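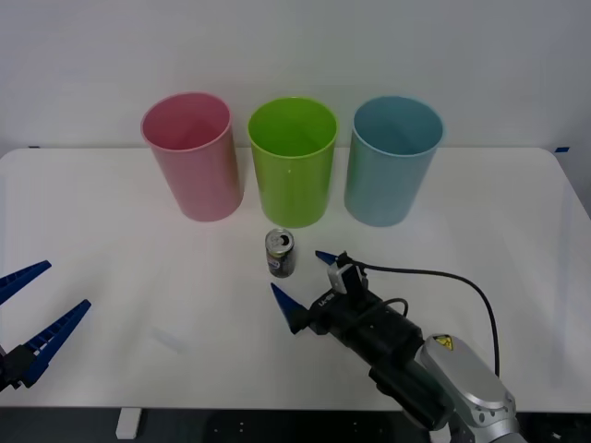
Nurkonora is recruiting adults for a study of taste thresholds in drinking water with low mineral content. Each participant completes two sessions, during which samples are tasted in a fixed order and rated on a printed scale. Samples are served in plastic cups, pink, green and blue, and the color assigned to each sample changes between sessions. Sessions last 70 minutes, including a 15-minute rest period.

Eligibility: ages 18 to 65, nonsmoker, no current cold or sinus infection, no known disorder of taste or smell. Do not eat, brush your teeth or drink coffee for one hour before a session. Water is allowed.

We need 37 participants. Sessions run in June at the Bavusier building, second floor. Travel costs are refunded on presentation of a ticket or parking receipt. Participants may withdraw at any time.

To apply, send your name, age and available mornings to Mariann Takács, study coordinator. Questions about data storage go to Dénes Orbán.

Search this site Enter keyword Go

Last updated: Wednesday, April 15, 2020

Contact | © Nurkonora | Back to top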